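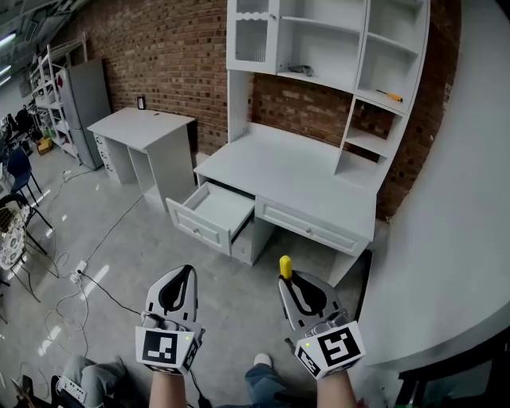 Tín Âu asked me in a comment last week whether a white desk with a hutch is worth the trouble of putting it together, or if it is better to buy one that comes ready. I promised to answer with a proper page, so I publish it now, one day before I planned.

Home | Gallery | Furniture | Small Rooms | Contact

The white desks by the brick wall

July 31, 2022
By Carter Fraser

My short answer is yes, it is worth it, if you have a free weekend and enough floor to spread out the parts. The large desk is the Damasceno model from Stakora. I paid for it in January and it waited in its boxes for a long time, for which my family has made many jokes. The instruction book has 29 steps, and I must say that the drawings are clear except for step 3, where two panels look the same on paper but have their holes on different sides. I put one in the wrong way and had to take it out again.

I chose white for the red brick wall. On a dark day the bricks make the room heavy, and a brown desk would make it worse. With white, the wall becomes the nice part of the room.

The hutch was the part which I feared the most. It has open shelves, a column of small cubbies on the right side, and a cabinet with a glass door at the upper left. The glass is frosted, with vertical ribs, so you can keep ugly things behind it and they will not disturb you. I had put the screwdriver with the yellow handle on a shelf of the hutch, and I recommend to do the same. A tool on the floor always goes under something.

The drawers have a raised panel in the front and a small round knob. My advice: pull each drawer fully open while it is still empty, and look at how the front sits when it is closed again. If one corner is higher than the other, turn the screws a little – a quarter turn is often enough – and try again. It is much easier to do before you fill it with paper and old chargers.

The smaller desk against the same wall has three drawers on the left and an open place for the knees on the right. It is from Allance, a different maker, and the two whites are not perfectly equal if you compare them in the morning sun. I can live with that. There is a small wall plate just above its back edge, a socket or a switch, and I would like to stand a lamp on this desk.

For those who asked about the price: the hutch and the large desk together were 222 dollars in the sale at Proltureo, and the delivery was included. I don't know if the sale is still going on.

Next I would like to find a chair which is not too high for the smaller desk. If you have one that you like, please write me the name of it and the height of the seat.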